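Ploltik: a list of beer gardens, taprooms and food truck yards

Ploltik is a plain text list of places to drink outdoors and eat from a truck. It has 1,144 rows, one per venue, and I still get a little thrill each time the number goes up! Kept by Mariann Kerekes.

What's in it

venues.csv has the name, town, opening hours, number of taps, and whether dogs are welcome.
trucks.csv lists 210 food trucks and the yards they park in. Kellinik has its own rows because it moves between three yards (go for the dumplings, whichever one you find it at).
notes.txt is where I get carried away about patios. 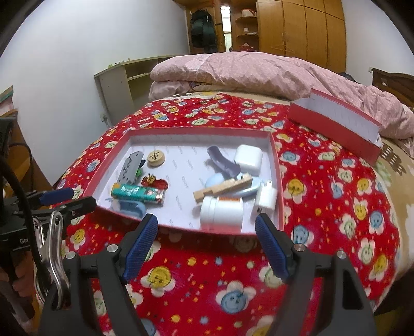
Box tray on the red flowery sheet.

How the columns work

Hours are in the 24-hour clock. A blank in "taps" means I haven't got a figure yet, and a zero means bottles and cans only. "Covered" is yes if at least 20 seats stay under a roof, which matters a great deal once September is over. Bognár appears twice on purpose: the brewery and the garden across the road keep different hours and have separate kitchens.
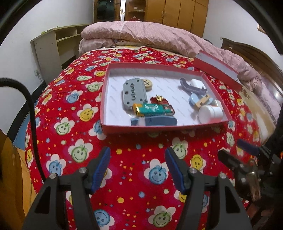

Venues that close stay in the file with "shut" in the status column, and 183 rows are marked that way at present. Please don't delete them, people do look up old favourites and sometimes a place comes back under the same name. Ellell did, with a bigger garden and a proper stage, and I was delighted to change that row back.

Known gaps

Prices are missing everywhere. Winter hours are patchy, and the live music column is only filled in for the larger yards.

Corrections

Send the venue name, the column and the new value. New places are very welcome too, even tiny ones with two benches and a hatch!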